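Ticket 635 – Gripper stops on approach, tabletop cell
Site: Vamico, Shehata building
Status: Closed
Reported by: Cell operations
Assigned to: Kazuhiro Tanabe, Primine Support

Reported problem: The arm halts during the final approach to the cup and returns a force limit fault. The operator cleared the fault from the pendant and resumed the cycle without entering the cell log. The fault came back on the next approach.

Support response: Please do not resume after a second force fault. Under the site rules, the operator must stop the cycle, record the fault and confirm the work surface against the setup sheet. Approach speed is limited to 15 mm/s until that check is signed.

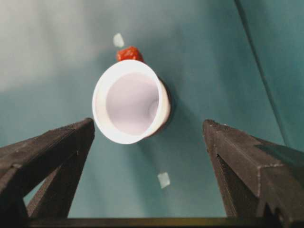

Is a supervisor required to sign before the cell is restarted?
A supervisor signs only when the same fault has occurred twice in one shift. After a single fault, the trained operator on duty may sign.

Findings: The approach height in the job file had been changed from 300 mm to 57 mm during setup – no change record was attached. The force limit was at its approved value and was left alone.

Action taken: Approved job file restored from the Stistulia archive. Approach height verified at reduced speed with the gate closed. Write access to job files is now limited to setup staff.

Follow-up: Vamico is to attach the missing change record and send the signed check sheet to Primine Support before the October review.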